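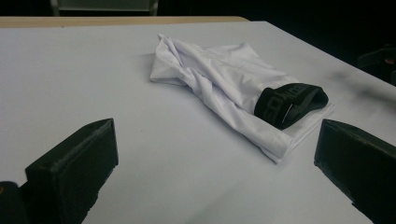 White boxer briefs. Everyday clothing makes up most of our wash-and-fold work.

Wash-and-Fold Attendant, Full Time
Trikness Laundry, Jimcombe

Trikness Laundry is looking for a full-time attendant for the morning shift at our Jimcombe shop. The job is mostly sorting, washing, drying and folding customer orders, with part of each shift spent at the front counter. No laundry experience is needed. The position has been open since Fatos Mujić moved to our delivery route in May, and we would like to fill it soon.

About the shop

We are a neighborhood laundry with a self-service side and a wash-and-fold side. The self-service side takes care of itself for most of the day. People come in, load a machine, and come back later. The wash-and-fold side is where the attendants work. In a normal week we handle 400 orders, most of them from households, plus standing orders from a few small businesses nearby. The biggest of those is the Chrysikopoulos bakery, which sends us aprons and towels. Bakery orders are washed separately from household clothing and have their own shelf.

We do not do dry cleaning. We do not do alterations either, although customers ask for both and you will be sending them elsewhere fairly often. There is a list by the phone.

What the work is

You would open the shop at 7 in the morning with the shift lead, Gleice Bastos. Opening means unlocking the front, turning on the lights and the dryers, checking that the lint screens were cleaned the night before, and reading the note left by the evening shift. If an order was left in a washer overnight, the note will say so, and that order goes first.

After that the morning is orders. Each order comes in a bag with a paper ticket. The ticket gives the customer's name, the drop-off weight, the detergent they want, and any special requests. Read the ticket before you open the bag. Some customers are allergic to scented detergent and that is the one mistake we can't fix with an apology.

Sorting is by color and fabric. Check every pocket. Pens, lip balm and tissues are the usual problems. Anything you find goes in an envelope with the ticket number on it and is returned with the order. Cash goes in the envelope too, and the shift lead signs across the flap.

Folding takes up the largest part of the day. We fold shirts, pants, towels and sheets to a standard size so that they stack flat and fit the bags. Underwear is folded and stacked, and socks are paired and folded over, never balled. A sock with no partner is put in a small bag on top of the order so the customer sees it first. You will be slow at fitted sheets in the beginning and that is expected.

Finished orders are weighed again, wrapped, tagged and shelved by last name. If the finished weight is far off the drop-off weight, stop and look for what is missing before the order leaves the table.

At the counter you will take in new orders, hand out finished ones, make change and answer the phone. There is also some cleaning - wiping down machines, emptying lint, sweeping the self-service side, and mopping when it rains and people track in water.

Hours and pay

This is a morning and early afternoon position, five shifts a week. The schedule is posted two weeks ahead. Weekend shifts rotate among all attendants, including the people who have been here longest. If you have a fixed commitment such as a class or a child's pickup time, tell us when you apply and we will tell you plainly whether the schedule can work around it.

Training pay is $455 a week before taxes. Pay goes up when training ends, and the new rate will be given to you in writing with the job offer. Payday is every other week, by check or direct deposit. Attendants do their own laundry free of charge on the self-service side outside their shift. Work shirts are provided. You supply your own pants and closed shoes, and we suggest shoes you can stand in all day.

What we ask for

You should be able to stand for most of a shift and lift a full laundry bag from the floor to a table. If lifting is a problem, ask about the counter position at our other shop, which opens up from time to time.

You should be able to read tickets and write short notes in English. Customers here speak several languages, so a second language is useful. Vietnamese and Portuguese come up the most.

You should be comfortable handling other people's clothes, clean and dirty. Gloves are supplied for sorting. Most orders are ordinary household wash, but now and then a bag comes in that is unpleasant, and the attendant on shift is the one who opens it. We also expect attendants to be discreet. What is in a customer's bag is not something to talk about at the counter or at home.

You should be on time. The first customers are often at the door when we unlock, and some of them are on their way to work.

A driver's license is not required. If you have one and would like to fill in on the delivery route now and then, mention it in your application.

Current health measures

All staff wear face coverings inside the shop. We supply them, or you may bring your own. Dirty orders are taken in at one end of the counter and clean orders are handed out at the other, and the two do not cross. Customers have been asked to tie their bags shut before they come in. Break times are staggered so that people can eat apart. If you are sick, stay home and call. You will not lose your place on the schedule.

Training

Training is done on the job. For the first part you will work beside Gleice on sorting and folding. Kha Lâm will train you on the machines, including how to set the washers for heavy and delicate loads, and what to do when one stops with water still in it. Counter training comes last, after you know the tickets well enough to explain them to a customer. Tell the person training you if something was shown too fast. It is less trouble to show it again than to rewash an order.

How to apply

Stop by the shop and ask for an application form, or write us a short letter. Include your name, a phone number, the best time to call you, and the places you have worked before. If you have not had a paying job, tell us what you have done at home, at school or for other people. A resume is fine but not needed. Please give the name of one person we may call who is not a relative.

Applications are read by our manager, Lụa Đồng. She will call the people she would like to meet. Interviews are short and are held at the shop in the early afternoon when it is quiet. You will be shown the work area and asked to fold a few things, so come in clothes you can move in. We do call everyone back, including those who did not get the job.

Applications are due by June 11, 2020. Bring or mail them to:

Trikness Laundry
Attn: Lụa Đồng
2961 Gultusus Road
Jimcombe

Questions about hours or pay can go to Hậu Hầu in the office. Ask at the counter and someone will get him if he is in.

© Trikness Laundry, Jimcombe | Contact us | Back to top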